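Chapter 7
Mobile Partitions and Freestanding Panels in Shared Interiors

Learning outcomes
On completing this chapter, students should be able to identify the principal parts of a mobile partition, explain how castors and levelling feet share the work of support, and prepare a placement plan for a multi-purpose room.

7.1 Introduction
Few shared rooms serve a single purpose throughout the week. A waiting area may be required as a classroom, and a classroom as a consulting space. Freestanding panels allow such changes without building work, provided that the floor is level and the walkways on either side remain clear.

A typical unit consists of a flat panel, metal uprights and a base. Wheels fitted with lever brakes permit the unit to be moved; levelling feet steady it once it is in position. Seating placed beside a panel should leave the brake levers within reach, and loose fabric items should be kept off the floor near the wheels.

The case study by Marilou Tolentino in section 7.4 considers a room at Skorkenia furnished with seating for 60.
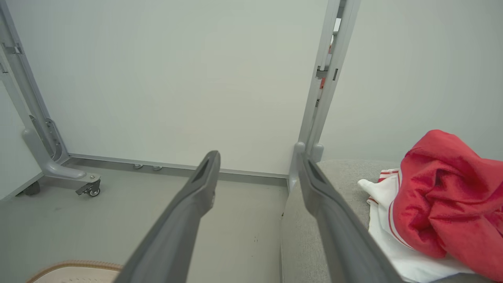 When should the brakes on a mobile partition be applied?
Apply them as soon as the partition is in position, and release them only when it is to be moved again.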